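Chapter 6
Why Cloth Wrinkles

So-yul Ma
1/4/20

My grandmother kept a linen closet in Kutport that she would let me look into but never touch. Every sheet in it was ironed flat and squared off like a letter ready for the mail, and I grew up believing that this was simply how sheets were, the way apples are round. Then I went away to college, made my own bed for the first time, and met the wrinkle.

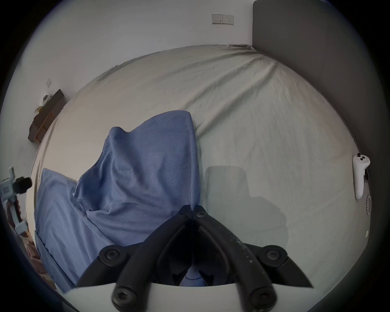
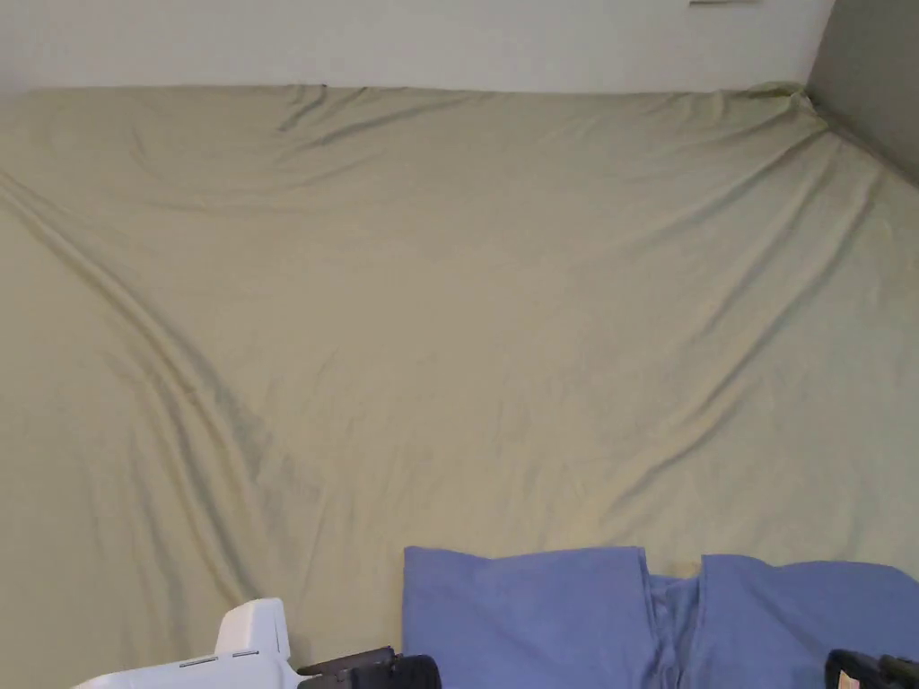
Fitted sheets, with their wrinkles and creases.

We spent the last chapter at the spinning wheel and the loom, so you already know that a woven cloth is two sets of yarns crossing over and under each other. What we haven't talked about yet is what happens when you bend one of those yarns and leave it bent. Cotton comes from a plant, and each fiber is made of long chains of cellulose lying side by side, holding on to one another with weak little bonds. Fold the fiber, sleep on it, let it take up a bit of moisture from your skin – and some of those bonds let go and take hold again in a new place. The fiber has, in a manner of speaking, gotten comfortable. Wool is springier and will usually straighten itself out overnight on a hanger. Polyester hardly takes up any water at all and mostly keeps its shape, and this is why so many hotels buy blends.

An iron works by the same rule run the other way. Heat and steam loosen the bonds, the weight of the iron presses the yarns straight, and as the cloth cools and dries the bonds settle again with everything lying flat. (If you have ever folded a shirt while it was still a little damp, you know how quickly all that work can be lost!)

In this chapter we will look first at fibers, then at finishes, and then at the weave itself, with a good long stop at the old Cho mill in Soston, where Gun-woo Jin kindly let me go through the notebooks of the finishing room. You will need 2 squares of plain cotton for the first activity, 9 inches on a side, and a glass of water. Wash the squares beforehand and let them dry without ironing. We begin with the cotton fiber, and with what water does to it.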